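Singers wanted for the Garcombe house choir

Hello! I'm Areti Tzanetos and I run a small daytime choir in Garcombe. We're after new voices for the season that starts in July, and I'd love to hear from you, especially if you sing low (we've got sopranos coming out of our ears). We meet on Wednesday mornings at 10.30 and go on till noon, with a tea break that always overruns. 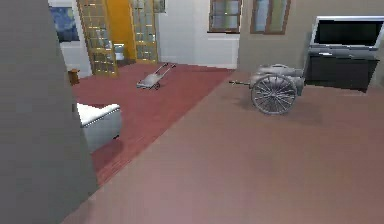
Mauve floor, dark red carpet

You don't need to read music. I teach most things by ear, and Cường Lò records the parts so you can practise in the car or over the washing up. If you do read, lovely, we'll give you a proper score and you can help the person next to you.
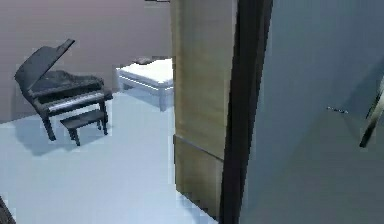 The grand piano, lid up

Tae-yang Maeng plays for us and is very patient about going back to bar one. This season we're learning a set of rowing songs, two rounds and a long piece called Plovadine that Iason Giannakopoulos wrote for us over the winter. It has a bass line I'm a bit in love with, and at the moment only three people to sing it!

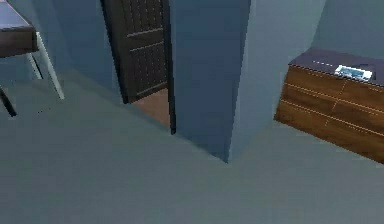

Table, door and dresser

It costs £35 for the season, or £20 if you're not earning much (just tell me, I won't ask for proof). That covers your music and the tea. We finish with a concert in front of almost 200 people, mostly our own families, so it's a friendly crowd. You can skip the concert if standing up in public is your idea of misery. 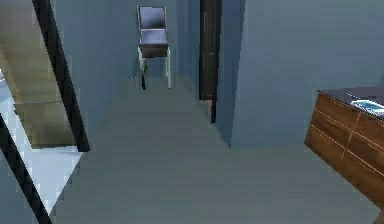

How to join

Drop me a note through the Garcombe choir page with your name, a phone number and whether you think you're high, low or no idea. There's no audition. Come along for one free morning, sing with us, and decide afterwards. Lefteris Antoniadis is sorting out lifts from the Villanueva side of town, so say if you'd like one, or if you've got a spare seat. Please get in touch by the end of the month so I can print enough copies.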